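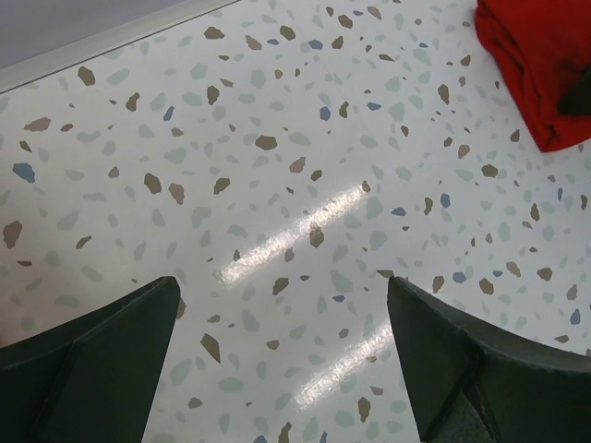
Baltico Cloths is a small collection of recordings of household cloths being folded, unfolded, put in a basket and taken out again. It was put together for people who work on soft objects and want ordinary laundry in place of flat test squares. The background matters more than we expected when we began labelling. The surface has a terrazzo-style pattern, white or very pale grey, with brown, grey-green and a few muted blue chips, and the overhead lights leave long bright streaks on it where the chips almost vanish. A pale cloth lying across one of those streaks can lose its edge completely, so please read the notes on glare before using the outlines.

Version and contact

Version 2, released 1/20/23. Maintained by Conceição Mendes. Questions about the labels should go to her through the Prokley project page. Version 1 stays available for anyone who needs to repeat older results, but it will get no more corrections.

What is in it

101 recordings, each covering one cloth task from start to finish. There are 4 tasks:

fold: a flat cloth is folded in half, then in half again
unfold: the same in reverse, ending flat with no corner tucked under
basket in: a cloth goes from the surface into the basket
basket out: a cloth is lifted from the basket and laid down

Every recording has a text file giving the task, the cloth, the state at the start and the state at the end. The states are "flat", "folded", "crumpled" and "in basket". Where a cloth is folded but a corner sticks out, it is still marked "folded" and the word "loose" is added after it.

The cloths

The set has 6 cloths. They are kitchen and cleaning cloths from Coelho, bought in one order in November and washed twice before use to take the stiffness out. Cloths are named by their main colour in the text files. They were not ironed. Creases from earlier folds are left in, and on the heavier ones they are easy to mistake for an edge.

The basket stays in a back corner during the fold and unfold tasks, and may already have a cloth in it. That cloth is not part of the task and has no outline. The same goes for a spare cloth left folded at the side.

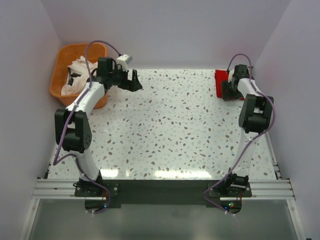
Orange basket with a crumpled white cloth, rear left; folded red cloth, rear right.

Labels

Outlines were drawn by hand in Vident, on the first and last image of each recording. Two people drew each outline separately. Where they disagreed by more than a finger's width, Conceição drew a third and that one was kept. Cloth in the basket is outlined only where it can be seen over or through the side, so the outline says nothing about how much cloth is inside.

Folds are marked as lines, drawn along the outer bend. We gave up on marking small wrinkles after the first batch.

Notes on glare

The surface is glossy and the lights could not be moved. Outlines that cross a bright patch are tagged "glare" in the text file. For those, the line through the patch is a guess joined up from either side. White cloths are the worst case. Darker cloths on the same spot are usually fine.

If you only need clean outlines, leave out everything tagged "glare". You will lose a good part of the white cloth recordings and the colours will no longer be balanced.

Known problems

Three "basket out" recordings end with the cloth half over the basket rim. They are marked "crumpled", which is not quite right, but none of the other states fitted better.

Some brown chips in the surface were outlined as crumbs or stains by mistake in version 1. These have been removed. If you find one we missed, send the recording number and a short note of where it is.

Changes since version 1

Fold lines added. "Glare" tag added. Text files now use one spelling of "grey" throughout.

Use

Free for teaching and research. Please name Baltico Cloths and the version number in anything you publish.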